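INTRO TO RECORDKEEPING, SESSION 6
Backups, or: the thing you were going to do Saturday

Bring last week's worksheet. If you stored it only on your laptop and the laptop is at the repair shop, keep quiet and take notes.

1. What counts as a backup

A backup is a second copy of something, kept somewhere else, that you can get back when the first copy is gone. Most arguments in this field come from people forgetting one of those parts. A second copy in the same folder is a duplicate. A second copy on the same disk is also a duplicate, with more confidence behind it.

Syncing is a separate matter. If you delete a file on one machine and the sync service politely deletes it on all the others, it has done its job. Some services hold deleted files for a while. Find out how long yours does before you need to know.

2. The Weltunton case (reading packet, first item)

The Weltunton parish history office had 94 boxes of paper scanned over one long winter. The scans went onto a single external drive, which lived on top of the scanner. The drive was labeled BACKUP in marker. By then the paper had gone to an off-site store called Drundonel, where retrieving a box took 20 working days and a signed form.

When the drive quit in March, the office owned a complete set of originals it couldn't easily reach and no copies at all. The scanning was done over. Read the packet for the memo that followed, which manages two pages without using the word "we."

For discussion: what was the drive a backup of? Be ready to defend your answer.

3. How often

Ask how much work you'd be willing to do again. If the answer is a day, back up daily. If the answer is "none," you'll want something automatic, and you'll want to check on it, as automatic jobs have a way of stopping without a word. The Usmani branch library's nightly job reported success every morning for a year. It was copying an empty folder, and doing it very well.

4. Testing

Restore something. Pick one file, bring it back to a different place, open it and read it. Looking at the file name doesn't count. For a collection of 1000 items, try a handful from the beginning, middle and end, plus whichever one would get you fired.

Write down the date and what you opened. A plain text log is fine. Keep the log somewhere other than the backup — yes, people do this.

5. Media

Every kind of storage wears out or goes out of fashion, sometimes both in one budget year. Hard disks have moving parts. Solid state drives don't, but shouldn't be left in a drawer for years and trusted. Tape lasts well if you can still find a machine to read it. Label everything with contents and date. "Misc 2" is not contents.
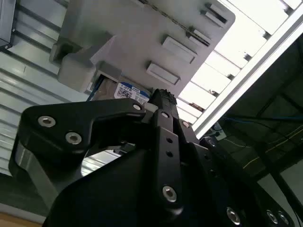
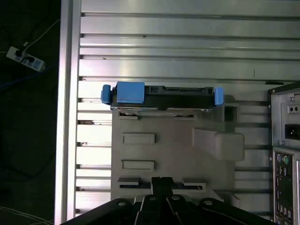

Fig. 2, both views. The hard disk drive in its caddy is in the second.

For next time: read the Trutero retention schedule, skipping the appendix unless you enjoy that sort of thing. Worksheet due at the start of class, in two copies.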